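Kistenglück
Juli - Text: Redaktion Gindgate Magazin

Gelbe Kunststoffkisten sollen neuerdings Ordnung in jede Werkstatt bringen. Moltidon verkauft ein Set für 256 Euro und verspricht, dass danach nie wieder ein Stecker gesucht wird. Ich habe Zweifel.
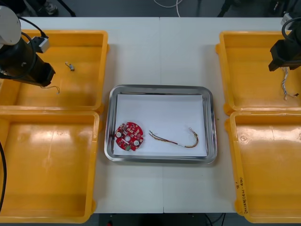 Rote Platine und Kabelbaum auf Papier, ringsum vier gelbe Kisten.

Mir leuchtet vor allem die Edelstahlschale ein: weißes Blatt hinein, Teile darauf, fertig. So sieht man auch dünne Drähte. Die Kisten dagegen schlucken Platz - und was einmal drin liegt, bleibt gern drin. Für 20 Euro tut es eine Schale allein.

Kontakt: Gindgate Magazin | © Gindgate | Nach oben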